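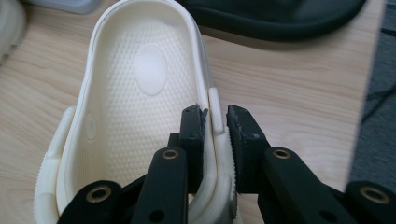

Surlow Community Boards > Household Bills > Heating oil: order now or hang on a bit longer?

damsonjam
Hello all, I know this comes up every spring, but I'd be glad of some opinions from people who've been doing it longer than me. I had a look at the gauge this morning and we've got 216 litres left, which in our house (old walls, draughty landing, husband who thinks a jumper is a last resort) would normally see us through to the end of the month with a bit over. Juntunen have quoted me £334 for 500 litres including VAT and delivery. They were dearer than that when I rang in February, so prices do seem to be coming down, and now of course I'm wondering whether to sit on my hands and see if they drop again. Has anybody else had a quote lately?

pipandstalk
Morning damson! I'd wait if it were me. The price has come down a little each time I've looked, and once people start turning their boilers off the suppliers get keener. I've been on oil since we moved out to the Surlow end and I always do my big order in May or June, when the drivers aren't run off their feet and you can pick your delivery day. It has worked out cheaper most years, though I'll grant you there was one summer when it went the other way and I felt rather silly.

oldferrylane
I'm going to disagree with pip, in a friendly way. You can't know which way it's going, and the saving on 500 litres if it slips another penny is a fiver. Would you really sit there watching the gauge for a fiver? We let ours run too low two winters back, sucked up all the muck from the bottom of the tank and had to have the boiler man out to clear the filter and bleed the line. It cost me far more than I'd ever saved by being clever. £334 sounds fair, so take it and stop thinking about it, that's my view.

pipandstalk
That's a good point about the sludge, but she's got 216 litres, ferry, she's hardly running on fumes! Nobody's telling her to drain it dry.

oldferrylane
Fair enough. I'm probably still cross about the boiler man.

moss_and_kettle
Can I put in a word for monthly payments? I went over to the Brotov budget scheme last autumn. I pay £176 a month and they top the tank up when they think it needs it. We're a big house with my mother in the annexe, so that won't look cheap to everyone, but I used to dread the winter order landing in the same week as the car insurance and now I don't.

pipandstalk
The trouble with those, moss, is that you pay whatever their price is on the day they turn up, and you can't shop about. My sister was on something similar (not Brotov, another lot) and by the end of the summer they were holding a great pile of her money while she was paying for school shoes on the credit card. I'd sooner put the same amount in a savings account and keep the interest, small as it is.

moss_and_kettle
You're more disciplined than I am, then! If I put it in a savings account it turns into a new carpet. I do see what you mean about the credit building up though, and I'll ask them for the balance.

damsonjam
This is all so helpful, thank you. I hadn't even thought about the filter. I've also been looking at Triteo, the website where you put in your postcode and it gives you several suppliers in one go. The price was a touch lower than Juntunen – but then there was a booking fee on the last page, which brought it back up to nearly the same, so I shut the laptop and made a cup of tea.

tallgate 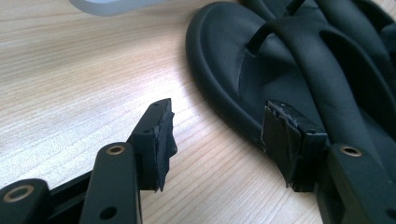
Is there a minimum order if I just want a small top-up to get me to summer?

oldferrylane
Most suppliers have a minimum of 500 litres, so ring round and ask whether any of them will do less, but expect to pay more per litre for it.

tallgate
Thanks ferry. Ours is a small tank and I'm not sure 500 would go in, so I'll ring Juntunen after lunch and see what they say.

pipandstalk
Ask if they've a lorry coming your way already, tallgate. I've had a bit knocked off before now when they were delivering to next door on the same run. Might be worth you and damson having a word with each other, if you're both near the village.

damsonjam
Oh, what a good idea. We're at the top of the hill by the postbox. I've decided to go ahead, by the way – sorry pip! I rang at 2 and they've held the price for me until tomorrow, with delivery next week. Tallgate, I'll send you a message now, and if you get a quote before then I'll ask them to put us on the same run.

pipandstalk
No need to be sorry at all. I shall still be waiting for June, and if it goes up I'd be grateful if ferry didn't mention it.

oldferrylane
I'm promising nothing.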